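Reading time: 2 min

Marisol Mbeki had given the machine 52 attempts at the washing-up, and her patience was billed by the hour.

It wasn't real washing-up. Nguyen-Tran, who made Zanora, didn't let it near a real plate until it had passed in the practice house, a place that existed only on a computer in Femesbridge. The crockery there cost nothing. Zanora had broken 3020 pieces of it.

"Start run 53," said Clyde Bellamy, who had promised the investors a clean kitchen by September.

Marisol started it. They both leaned in.

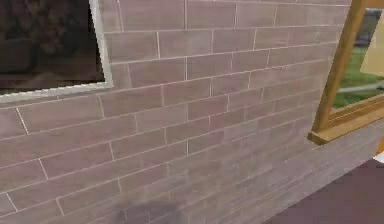 Run 53: Zanora considers the brickwork.

"Where's the sink?" said Clyde.

"Not there."

"What's it looking at?"

"The wall, mostly. There's some grass through the window."

Clyde studied the pinkish bricks for a while. "Is it thinking?"

"It's got a task list with one thing on it, so I'd hope so."

He asked if they might call this a survey of the property. Marisol said they might call it whatever they liked, but the investors had seen a sink before and would probably ask after it.

At home in Gukville her own dishes had been in the bowl for two days. She had looked out of the window a good deal herself — there was a hedge she'd become quite fond of.

"Give it another minute," she said.

They gave it four. Clyde went to rinse his mug and came back with it still dirty, having met Sibel Bilgin in the corridor and got talking.

"Well?" he said.

"Still the wall," said Marisol, and typed 54.

We use cookies to improve your visit. Accept | Manage settings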